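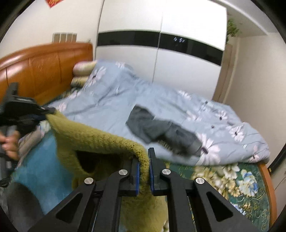

Bed making is the household task of putting the covers of a bed back in order, normally after sleep. Covers the bottom sheet, any top sheet, blankets, duvet or comforter, pillows. Loose items come off first — clothing, towels, small cloths that collect on top overnight. A printed duvet, such as a light one with daisy-like flowers, is often left rumpled until the heavier layers have been lifted clear, and a shaggy olive-green blanket like the one being raised here is easiest to move when pinched at the edge in two places, so that it hangs in an arc between them. Smoothing comes last.

Layers

Order varies by region and by season. Common order from the mattress up: mattress cover, fitted or flat sheet, top sheet (often skipped where duvets are used), blanket, duvet. Some households put the blanket on top of the duvet for weight, others fold it across the foot. In August many beds are down to a sheet and one thin cover.

Fuzzy blankets

Long-pile throws are mostly polyester. Warm for their weight, shed a little when new, hold on to lint and hair. They slide off smooth duvet covers and so are usually tucked on at least one side. Shaking is done outdoors or away from the bed, pile side out. Low heat in the dryer, no softener; high heat mats the pile and it does not come back.

Methods

Two-corner method: blanket taken by two corners of one short side, raised, let fall toward the foot. Works for one person on beds up to a double.

Fold-back method: cover folded in half toward the foot, sheet straightend underneath, cover pulled up again. Slower, neater at the head.

Roll method: used for duvet covers. Cover turned inside out, duvet laid on top, both rolled up and turned through the opening. See Duvet cover.

Headboards

A solid wooden headboard gives the covers a fixed line to be pulled up to. Paneled or curved ones scratch where the bed is pushed against a wall or where pillows with zippers rub. Light scratches in a glossy finish are treated with wax stick or matching polish, deep ones need refinishing.

Airing

Many guides say to wait before making the bed so that moisture from the night can leave the bedding. Household manual Urkico gives 9 minutes with the window open, which is short compared to most. Cover folded down to the foot during this time, pillows stood on end.

See also: Duvet, Throw blanket, Hospital corner, Pillowcase

Last edited 2020-01-19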